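4.2 Trading volume and the spread

The second part of the analysis looks at whether shares that trade rarely also carry wider spreads once company size is taken into account. We use the closing order book for each trading session on the Grakencombe exchange, which lists ordinary shares, preference shares and corporate bonds. Only ordinary shares are kept. After removing sessions in which a share was suspended, the sample holds 3,661 share-day observations. Of these, 2,969 had at least one trade and the rest had none.

The spread is measured as the difference between the best ask and the best bid, divided by the midpoint of the two. Where one side of the book was empty at the close, we carry forward the last quote on that side from the same session. Shares with no quote at all on one side are left out of the spread regressions but kept in the volume counts.

Size matters, as expected. Losura, the largest bank on the exchange, has the narrowest spread in nearly every month of the sample. Mesby, a property company with a small free float, has the widest. The gap between the two became smaller in March, when Mesby carried out a share split, and then opened up again. We do not treat the split as a separate event, although leaving Mesby out of the sample makes the volume coefficient slightly smaller.

A second concern is that a few large orders may drive the results. We therefore repeated the regression without trades arranged off the book and reported later. The sign of the volume coefficient does not change and its standard error rises a little. The same holds when the session of Tuesday, December 21, 2021 is dropped. On that day a single holder sold a large block of Losura shares and the price fell at the open before recovering by the close.

Finally, we tested a shorter window of 300 trading sessions, using the method proposed in the Huang model for thin markets. The estimates are less precise, mainly for the smaller companies, but they point the same way. Dividend dates were added as a control and made no difference to the main result. The full set of estimates is given in the appendix.

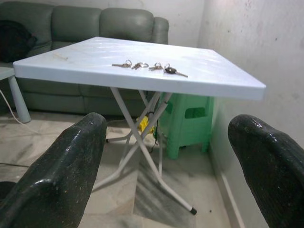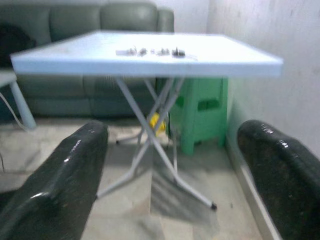 Figure 3. White folding table, two views.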